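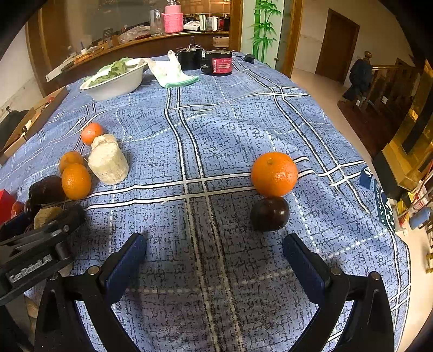 Plum in front, orange right behind it: the line-up the gripper group works on.

6/28/22
By Mateja Nikolaidis
Filed under: Clubs & Classes > Robotics > Your questions

Is the Surbridge robotics club worth the money?
Depends what you want. It costs 55 a term and you share a gripper with one other person. If your child expects to bring a robot home, save the money.

Why fruit?
It's cheap and no two pieces are the same shape. I've heard it called "real-world training", which is a bit grand for a plum on a tablecloth.

Do the students build anything?
Less than the leaflet suggests. The gripper parts come ready made from Himadell and the students fit the finger pads and screws. Most of the term goes on recording picks by hand and sorting the bad ones out afterwards - dull work, and some leave over it.

The leaflet says 92 per cent success. Is that true?
On single oranges, yes. I asked for the figure with one fruit hiding another and was told it was "being looked at". I'd ask again.

Does my child need to code?
Not for the first three weeks. After that, yes, whatever the leaflet says.

What about the Ustcombe contest?
Teams of two, one table, fruit chosen by the judges. The Peeters rules let you practise on any surface you like, so a patterned cloth is allowed. Whether it helps is another matter. Last year's winners practised on plain white card.

Will it lead to a job?
I wouldn't promise that to a twelve-year-old.

When does the next term start?
September. Places are said to go fast, but there were still some left last time when I rang in the second week.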